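Fadico releases Binidis first-person task recording service for warehouse automation developers

Head-mounted capture kit and labelled task library now on offer to robotics firms in Canada

HAMILTON, Ont. (June) - Fadico today announced general availability of Binidis, a recording and labelling service that supplies first-person video of manual warehouse work to developers of two-handed robots. The service covers capture hardware, site scheduling, task segmentation and quality review, and is sold by subscription or by individual task set.

The launch catalogue contains 166 task types in five groups: picking, packing, shelving, floor care and waste handling. Each task type is recorded at a minimum of two sites under ordinary lighting, with stock and equipment left where the shift has put them. Customers receive 300 accepted episodes per task type. Episodes that fail review are re-recorded at Fadico's expense.

Waste handling was added following requests from pilot customers. Thin film presents a known difficulty for manipulation controllers: a bag liner has no stable shape, hides its own edges and changes stiffness as it is gathered. Binidis divides a liner change into grasp, open, gather, lift and close phases, with left-hand and right-hand actions labelled separately. 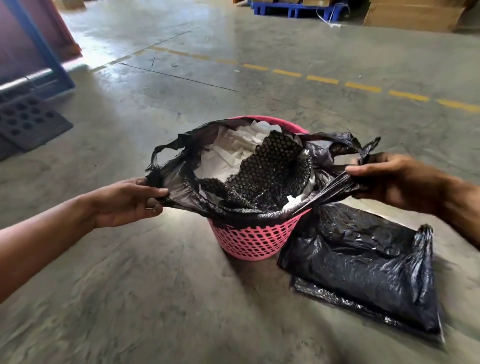

Waste handling task set: both hands on the liner of a full waste basket, with a closed bag alongside on the warehouse floor.

Capture kit

The Binidis kit consists of a head-mounted camera, a belt-worn recorder and a charging dock. Video is recorded at 30 frames per second. The camera is angled downward so that both hands remain in view during floor-level and bench-level work. No gloves, markers or wrist sensors are required, and the kit can be worn with most bump caps. Recordings are encrypted on the device and transferred through the dock at the end of each shift.

Labelling and review

Segmentation is carried out in Visser, Fadico's annotation software. Visser marks phase boundaries, hand-object contact and visible grasp type for each hand. Two reviewers check every episode independently, and disagreements on a phase boundary are referred to a senior annotator. Segments with motion blur are retained and flagged, allowing customers to include or exclude them at training time.

Faces, badges and shipping labels are masked before delivery. Participating sites sign a recording agreement, and workers may withdraw an episode at any time before release.

Availability

Binidis is available now to customers in Canada. Task sets are delivered through Prirnosico, Fadico's hosted data portal, or on encrypted drives for customers with on-site storage requirements. Custom task sets can be ordered for a customer's own facility, subject to a site survey. A sample set covering liner changes and carton flattening is available on request to qualified developers.

About Fadico

Fadico develops recording equipment and annotation software for industrial automation. The company is based in Hamilton, Ontario, and serves robot manufacturers, systems integrators and research centres.

Media and sales enquiries: Fadico Communications, Hamilton, Ontario

- 30 -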